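Irnier Facilities Support
Ticket 2090
Site: Grostdale Dining Hall, ground floor
Category: Network / ordering system
Priority: Medium
Status: Closed
Opened: 7 November 2020

Summary as submitted by the site

Table orders placed through the Cliltodus ordering page are failing in part of the dining hall. The page loads, the guest chooses items, and the order then stays on "Sending" until the page reports an error. Orders placed at the service counter are not affected. The site requests that the fault be corrected before the next full lunch service.

Attachments: 2

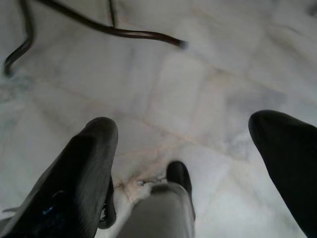
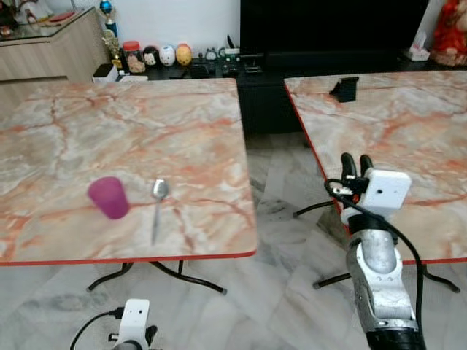 Marble floor and marble-patterned tables.

First response

The ticket has been accepted and assigned to the network desk. The site is asked to confirm the following:

Whether the fault affects all guest devices or only certain models.
Whether the staff tablets fail in the same area.
Whether any equipment has been moved, added or switched off since the last service visit in February.
The text of the error message, copied exactly.

The site should not restart the main router while the ticket is open. A restart clears the event log, and the log is needed for this investigation.

Site reply

All guest devices appear to be affected, regardless of model. Staff tablets fail in the same area but recover when carried to the counter. No equipment has been moved to the knowledge of the site. The error message reads: "Your order could not be confirmed. Code 723. Please try again or speak to a member of staff."

The site adds that a guest who tries again may be charged twice. Two such cases have been refunded at the counter. Paper order pads have been issued to staff for the time being.

Analysis, step 1: Ordering service

Code 723 is returned by the Cliltodus page when the order has been sent but no confirmation is received within the time limit. The code does not identify the cause. The service log for the site was reviewed for the period covered by the complaint. Orders from the counter were confirmed normally. Orders from the dining hall either did not arrive or arrived more than once. No fault was found with the menu, the payment settings or the site account.

Result: Ordering service ruled out.

Analysis, step 2: Internet connection

A line test was run remotely outside service hours and again during service. Both tests were within the limits of the contract. There was no loss of connection on the provider's side.

Result: Line ruled out.

Analysis, step 3: Wireless coverage

The dining hall is served by two Vanags access points, one above the counter and one on the rear wall. The management page listed both as online. The rear access point, however, was accepting devices and then failing to give them a network address. Devices that already held an address continued to work until it expired, which explains why the fault seemed to come and go during the first part of service.

The address pool for the guest network was checked. It had been set to 48 addresses, each held for a full day. A device that connected at breakfast and left the building kept its address until the following morning. On a busy day the pool was used up before lunch.

The counter access point was not affected in the same way. It had been left on an older settings profile with a separate pool. The two access points should have been on the same profile.

Result: Cause identified.

Corrective action

The following changes were made remotely with the approval of the site:

The guest address pool was enlarged.
The holding period was reduced to two hours.
Both access points were placed on the same settings profile.
Staff tablets were moved to the staff network, where they should have been from the start.
The rear access point was restarted after its log had been saved.

The changes required an interruption of up to two minutes on the guest network. The site was notified beforehand.

Site reply

Guest orders are now going through from the rear of the hall. One staff tablet asks for a password and will not connect.

Response

The tablet was still holding the saved details of the guest network. Staff should open the wireless settings, select the guest network, choose "Forget," and then connect to the staff network with the password kept in the site folder. The password must not be posted at the counter or given to guests.

Site reply

Done. The tablet is connected. The site asks whether duplicate charges may still occur.

Response

A duplicate charge can occur whenever a guest sends an order again before the first attempt has been confirmed. The change to the network removes the usual reason for this but does not prevent it. A request has been passed to Cliltodus to block a second order for the same table and the same items within a short period. That request is tracked separately and has no delivery date. Until then, staff should check the order list before asking a guest to try again.

Closure

The site confirmed normal operation through a full lunch service and agreed to closure. Paper order pads may be returned to the store room. If code 723 appears again, the site should reply to this ticket within 14 days and include the table number and the time of the failed order. After that period a new ticket must be opened.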